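**Bench notes: the drawer set from Zalladberg**

*2025-12-20*

The Kondent people would like us all to be excited about drawers. Their pitch, for those who skipped the December call, is that a policy trained on enough recorded openings of one small cabinet will pick up something general about handles, and that the something general will carry over to kitchens. I have sat through versions of this pitch for six years and have yet to see the kitchen.

Still, the Zalladberg bench is recording, and the work is tidier than I expected. An episode is short: the arm comes in, takes the upper handle, pulls, lets go and backs off. The operator then resets and starts the next one. The target is 50 usable episodes per shift. "Usable" is the word to watch, and I'll come back to it.
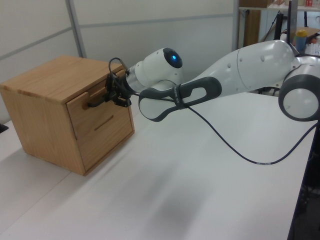

*On the upper handle at the Zalladberg bench.*

My first complaint is about variety. The plan calls for 20 cabinet positions on the table, which sounds generous until you look at the list and find that most of them are small turns of the same placement. The table is white in every one. The light barely changes. A model can score very nicely on that kind of data by learning where the handle usually is, and nothing in the Kondent scoring would catch it. I asked whether any positions were being held back for testing. The answer was that this is "planned," and I have heard that before too.

The second complaint is about what gets thrown out. Under the current rules, an episode where the fingers slip and have to try again is marked bad and dropped. I understand why, because retries make the set look messy and the loss curves look worse. But a robot in somebody's house is going to slip, and a model that has only been shown clean pulls has no idea what to do next. The old Mthembu set kept its slips, with a tag on each one, and it is still the only drawer data I would recommend to anyone without a long list of warnings.
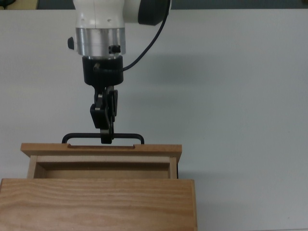 On labels, things are better. Each episode gets a start mark, a grasp mark, an open mark and a release mark, and the operators put them in the same day while they still remember what they did. I checked a handful against the video and the grasp marks were good. The open marks wander. One operator marks the drawer as open when it first moves and another waits until it stops, and the instructions, all 7 pages of them, don't say which is right. Someone should pick one before the holidays.
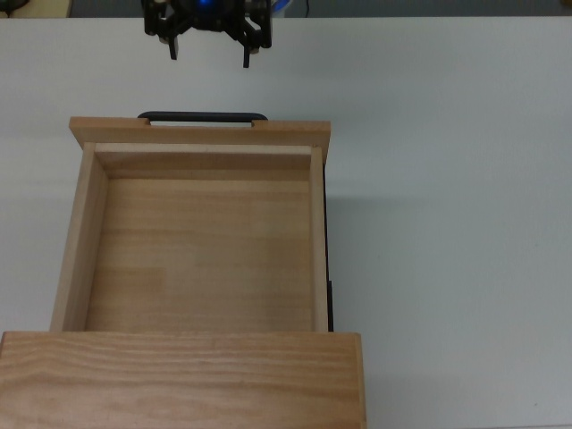

Release is the part I'd spend more time on. Plenty of sets end at the moment the drawer is open, and then the trained arm hangs on to the handle like it's waiting for a bus. Zalladberg records the fingers opening and the move away, and I will give them credit for that.

Andance has offered to train on the first batch in the new year and share the results. Fine. I'd ask them to run it on a cabinet the model hasn't met, on a table that isn't white, and to send us the failures along with the highlights. Until then, please stop putting "general manipulation" in the slide titles. We have a set of drawer openings. Comments on the label wording go to the usual list.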